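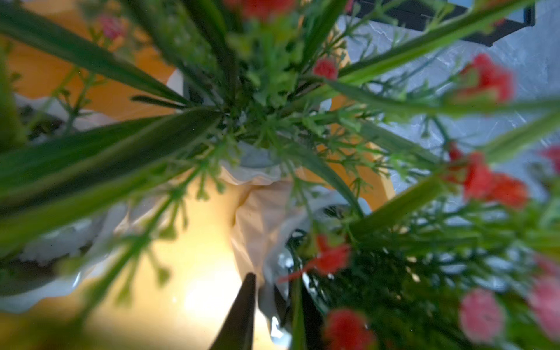 I went to see the woman who runs Clondo expecting to be sold something. Clondo rents artificial plants to offices and waiting rooms, 70 small arrangements at last count, and I have never met a fake plant I wanted to sit beside. She poured the tea, pushed a price list across the counter and said, "You think they're tacky. Go on, say it."

I said it.

"Some of them are," she said. "The red ones can be. You put too many red ones together and it looks like a Christmas display in July. But people ask for colour. They say they want something subtle and then they choose the loud one every time."

She had come to the business from real ones. For 12 years she looked after living plants for a firm called Zototis, and she talks about that work without much fondness. Overwatering, mostly. Coffee tipped into the soil. I asked whether giving up on living things might be a bit defeatist, and she gave me the look I suppose I deserved.

"A dead fern in a dentist's waiting room is worse than no fern. I stand by that." 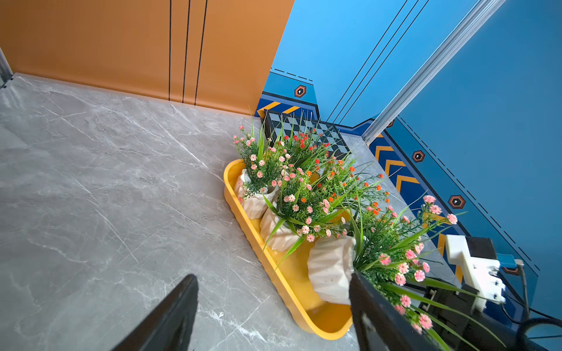

THE POTS

What she is proudest of is the pots, and I was slower to come around to those. The range is called Myung. It's white, faceted, all angles, the sort of thing that was in every homewares shop a few years back and then in every op shop. I told her I thought the fashion had passed.

"Probably has," she said. "I bought 70 of them, so it hasn't passed for me."

She likes to move them three to a tray, a yellow one with raised sides, so that nothing has to be carried against the chest. Bushy arrangements catch on each other, she said, and the fine needly bits are the worst for it. Her rule is to lift by the pot and never by the greenery. I asked what happens when somebody forgets. "Then you've got a handful of grass and a pot on the floor." 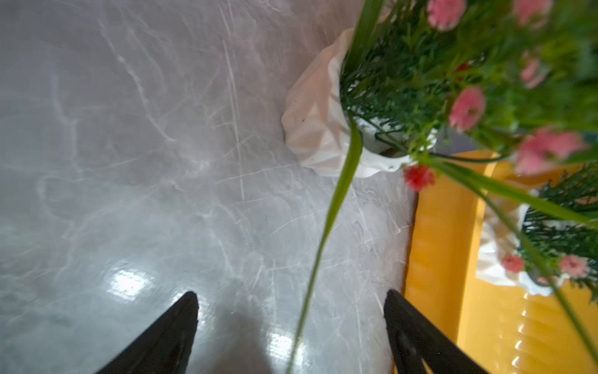
Weight is my main quarrel with fake plants. They look wrong from across a room and they feel wrong the moment you touch one, because there's nothing in the bottom. Her answer was that hardly anyone touches them, and that a customer's eye goes to the flowers. I'm not persuaded. With a small pink one on grey marble, the blooms layered like carnations and the green spilling over the rim, what I notice first is that the leaves come in two greens, a lime and a darker one, packed in tighter than most living plants would put up with. She took that as a compliment. It was meant as a complaint.

We argued about dust for a while as well. She sells a spray, Tesesa, which is supposed to keep it off. I asked if it worked.

"It works if you also dust them," she said, and at least had the decency to laugh. 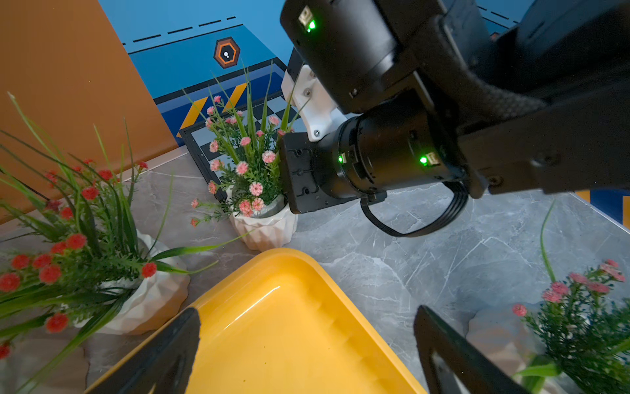 Her own method is a soft paintbrush and a cloth, starting with the long grass blades and finishing with the blossoms, and she reckons on 2 minutes a pot if you don't fuss. The brochure says they need no care at all. I read that line out to her – twice, since she pretended not to hear it the first time.

"I didn't write the brochure," she said.

So who did?

"All right, I wrote the brochure."

I asked whether she has any at home. She has a lemon tree on the back step, a real one, with scale on the leaves and not much fruit. She waters it when she remembers. As I was leaving she offered me a pink arrangement at cost, and I said I'd think about it, and she wrote the price on the back of the list anyway.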